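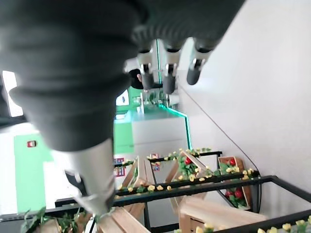
Wooden crates for the fruit corner, lined or bare?

mvestergaard
Valdemar here, I look after the fruit display at Luvside. We've moved from plastic tubs to slatted wooden crates on a black metal rack, the Kombo one, 58 cm deep. Pale untreated wood, open top, gaps between the bottom slats. I like how they look but I'm unsure about soft fruit straight on the slats. Does anyone line theirs? We open again in September and I'd like it settled by then.

neline_greens
Line them. Grapes on bare wood get marked and the small ones drop through the gaps. I use plain brown paper, changed every morning at 8.

Mikkel Mogensen
Disagree. Paper holds the damp and you end up with mould underneath where you can't see it. Bare slats let the air through. If you're losing grapes through the bottom, the bunches are too old to be out.

neline_greens
Mine aren't too old, thanks. Some varieties shed more than others.

crate764
What are you putting in with the fruit? Leaves do half the job of a liner and look better.

mvestergaard
Leaves, yes. The red fruit has green leaves in with it and I think that one works. For the grapes I've kept it plainer:

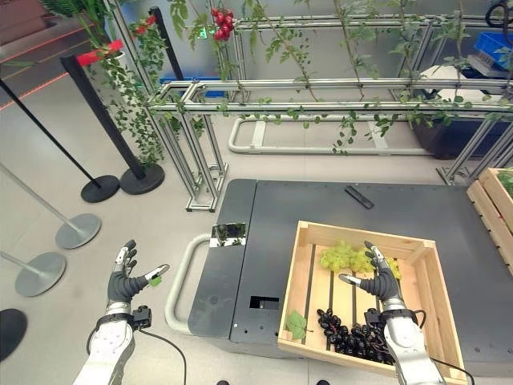

Green and dark grapes, one leaf, no liner.

Mikkel Mogensen
That's fine as it is. I'd move the dark bunch away from the front edge though, people lean on it.

neline_greens
One leaf does nothing. Either cover the bottom or leave it out. And you've got two bunches in a crate with space left over, it looks half sold.

mvestergaard
I don't want it heaped. The bottom ones get squashed, and I'd rather top up from the back room.

crate764
Agree with not heaping. Jestura sell a thin mesh mat that you can cut to size and rinse under the tap. Air gets through and the loose grapes stay put. Might suit both camps.

Mikkel Mogensen
Had those. They curl at the corners after a month.

crate764
Turn them over once a week.

mvestergaard
I'll try the mesh in two crates and leave the rest bare. Will post again when they've been in use for a bit.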